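Part 2 – Looking after the top

Right, so your Ceda table is on its legs and standing where you want it. Before anybody puts a mug down, give the top an evening of your time. I've done this on every pale top I've owned and I'd do it again tomorrow (my partner would rather I didn't, it takes over the whole room).

1. Clear the top completely and wipe it with a barely damp cloth, then a dry one.

2. Look across the grain from a low angle, near a window if you can. Any rough spots will show up.

3. Rub those spots lightly with 400 grit paper, going the way the grain goes. Where it curves, follow the curve – slow is fine!

4. Wipe off the dust and put on a thin coat of Tikkanen oil with a lint-free rag. Leave it overnight and do a second. Two coats is plenty.

Caution: oily rags can catch fire on their own. Lay them flat outside to dry, never scrunched up in the bin.

Pale timber with a lot of movement in the grain is my favourite to oil, all those waves and swirls.
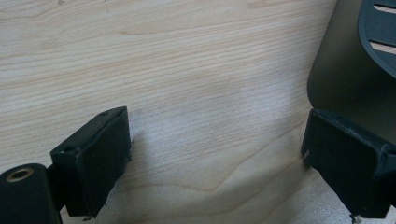 Can I use the same oil on a darker colour?

The clear one suits any colour, but try it on the underside first and let it dry before you decide.

5. Keep hot pans off it for the first two weeks, and use a mat after that.

Note: if you bought the Sultgate extension leaf, oil it at the same time as the main top, both sides, or the colours will drift apart. I left mine until June and you can still pick which bit is the leaf.

Trinidad Mangubat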